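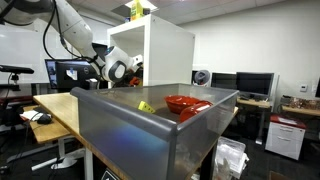
Photo: Drasero Facilities Desk

Shared bench at Drasero moves to one-bin rule for loose items

Drasero has begun applying a one-bin rule to the shared benches on its second floor, starting with the wood-topped bench next to the white shelving unit. Under the rule, any loose item left on a benchtop at the end of a session goes into a single open bin on that bench. The bin is sorted on Tuesday morning and its contents are returned to a shelf, a cupboard or the kitchen.

The rule covers small goods only: cups, bowls, sponges, bottles, play food and similar objects. Papers, computer mice and keyboards stay where they are. Monitors and fixed equipment are outside its scope.

The change follows a stock check of the floor carried out in April. The check listed 313 loose items across 13 benches and desks. Tableware and cleaning goods made up the largest group, followed by packaging and small plastic parts. Only six of the benches had a marked place to put such items. On the rest, goods were pushed to the back edge of the top or set down on the floor underneath.
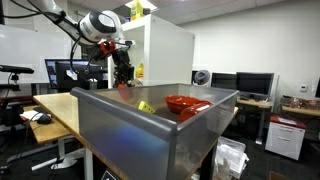
The bins are open-topped, with a rounded rim and walls that let the contents show through. The facilities desk said in its notice that see-through walls were a condition of the order, as staff had been using closed cardboard boxes for the same purpose and the boxes were rarely emptied. Lids were left out of the order for the same purpose.

The bins were bought through Turkar, the supplier that already provides storage goods for the building. They replace a mixed set of trays and cartons collected over several years. The order came to less than the 2,000 dollar limit for purchases made without a second quote.

Each bin is to hold one layer of items. Once a second layer forms, the bench user is asked to sort it the same day. Bowls go in upright. Cups may be laid on their side. Sponges have to be wrung out before they go in, and anything containing food or liquid is to be taken to the kitchen directly. Glass is not accepted.

Bottles are handled separately. They are kept upright in the open compartments of the shelving units, with one row per shelf and nothing stacked in front. Boxes may be stored on top of a unit if they do not touch the ceiling tiles or cover a light panel. The notice asks that boxes on top be light enough to lift down with one hand.

Floor space under the benches is the second part of the work and is expected to take longer. A bench on this floor stands on metal legs with an open area beneath, and that area has filled up over time. The facilities desk lists cardboard boxes, low carts, trays, small clear containers and snack packaging among the goods found there. Carpet cleaning has been skipped in several spots as a result. 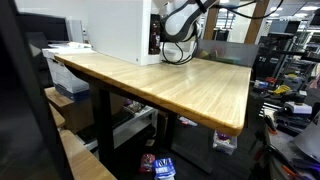
Three steps are planned. Empty cardboard is to be flattened and taken to the loading door by 4 p.m. on the day it is emptied. File boxes are to be moved to the records room, where shelf space has been set aside for them. Carts and low shelves may remain under a bench if they can be rolled out without lifting and if nothing is stored on the carpet beside them.

Snack bags and drink cups fall under the existing waste rules and are not to be placed in the bench bins. Two more waste baskets have been ordered for the aisle between the benches and the workstations along the back wall.

Bench users with metal parts shelving nearby have been asked to clear the floor in front of it as well. Tools and parts that have no shelf position will be given one during the next stock check. Until then they may stay on the lowest shelf, with the date of placement written on tape.

A similar rule has been in use since last year at Turus, the sister site, where bins of the same size are placed one to a table. Staff there reported that sorting took less time once the bins were limited to a single layer. They also reported that bins set close to a front corner were knocked more often, and the Drasero notice therefore asks for a clear hand's width between the bin and the edge of the top. The bin may be shifted during work and put back afterward.

Poulain, the contractor that cleans the floor, will not empty the bins. Its crew will wipe the exposed part of each benchtop and vacuum under any bench where the floor is clear. Benches with goods on the floor will be passed over and marked on a sheet by the door. Wiping under the bin is left to the bench user and is to be done when the bin is sorted.

Items that are still unclaimed after two sortings will be moved to a common cupboard near the kitchen. Tableware from that cupboard is washed and put back into general use. Play food and other plastic goods are kept together in one drawer so that sets can be made up again.
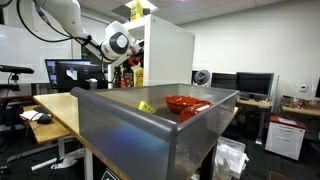
Bench bin with a red bowl, a red mug and a small yellow-green piece. Bottles are kept in the shelving unit behind. Photo: Drasero Facilities Desk

The rule applies to the remaining benches as their bins are delivered. Requests for a second bin can be sent to the facilities desk and will be considered after the next stock check. Labels for the shelving units are available at the front counter from 9 a.m.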